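The Hotel Room That Teaches a Robot to Tidy

By the Tilside features desk
Oct 17, 2023

Seven-forty in the morning and the first take is already spoiled. Bad file name. The operator swears under her breath, resets, goes again. There are 55 on the list before lunch and the light is moving.

The room is a hotel bedroom, near enough. Bed, nightstand, gray armchair, curtains. Bostetti, a small firm that wants to sell housekeeping robots to mid-price hotels, uses it to gather what its engineers call episodes. One episode is one job, start to finish, with the cameras and the joint readings saved together. Pick up the cushion. Straighten the throw. Reach under the seat. The learning system gets fed the lot, and if things go well it comes out the other end able to do something like the same job in a room it hasn't met.

A person drives every episode. She wears gloves and a headset, and when her fingers curl, the robot's curl too, a fraction late. You get used to the lag, she says. Then you go home and pick up a coffee cup too slowly.

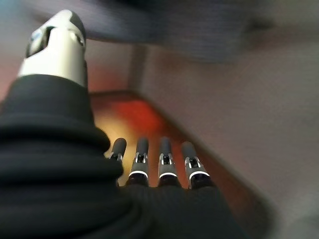
Why so many

The target for the armchair jobs is 2000 episodes. They had 1000 by the end of May and threw out a good part of them. The problem was sameness. Early on the team put everything back in the same spot between takes, neat people doing neat work, and the model learned the spot. Move the chair a hand's width and it grabbed air.

So now there is a shuffle before each take. Chair turned a little. Cushion flung, more or less. Curtains open, curtains half shut. One of the crew keeps a deck of cards with instructions on them, and whatever comes up, goes. It looks silly and it eats time — maybe a third of the day is just messing up the room properly.

Fabric is the worst of it. A box is the same box from one take to the next, but cloth never lands twice the same way. Fringes are worse again, all those loose threads, and a hand coming in low has to deal with whatever happens to be hanging there. The wrist camera gets closer to this stuff than the head camera can. 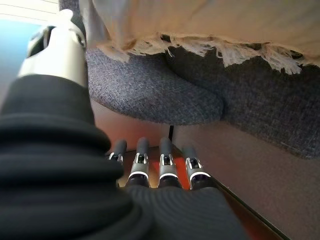 The low reaches are where the drivers earn their pay. No good view from the head, so it's all wrist camera and nerve. Drivers are told to go slow and to keep going if they fumble. A fumble that gets fixed is worth keeping, the data lead says, becuase the robot will fumble too and it needs to have seen somebody get out of it. A fumble that ends with the driver giving up gets marked as a fail, and kept in its own folder.

Labeling happens the same afternoon while people still remember. Each episode gets a plain sentence. "Put the cushion on the chair." Two people write one each, seperately, and both go in. Demchenko, the software they use for this, crashes on long clips, so the long clips get split, and then somebody has to check the splits. It is not glamorous work.

Sunlight is the other headache. By mid-morning it comes across the floor in a hard stripe and the bedding blows out to white on camera. The first plan was blackout blinds. Then the thinking changed: hotels have windows. Leave it in. The engineers grumbled and left it in.
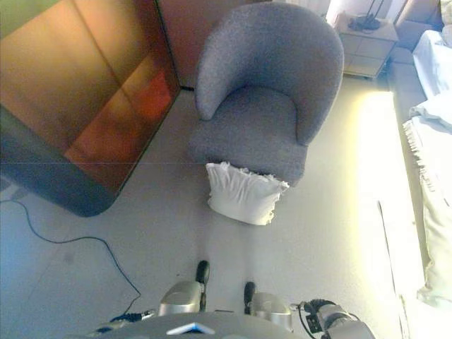 The armchair and cushion as the head camera has them, sun on the floor beside the bed.

Does any of it work? Partly. In the last round of tests the trained model got 13 clean cushion pickups in a row, then stalled on the next one and sat there with its arms out until somebody hit reset. The rival outfit, Plarnivex, says it can do the job with far fewer episodes by leaning on simulation. Bostetti's people are doubtful about simulated fringe. They would say that, of course, having paid for all this real fringe.

Lunch is late. The list is short by a few and the driver wants to finish the under-seat set before she eats. Cards get shuffled. Chair gets turned. Gloves back on, headset down, and she calls the next take.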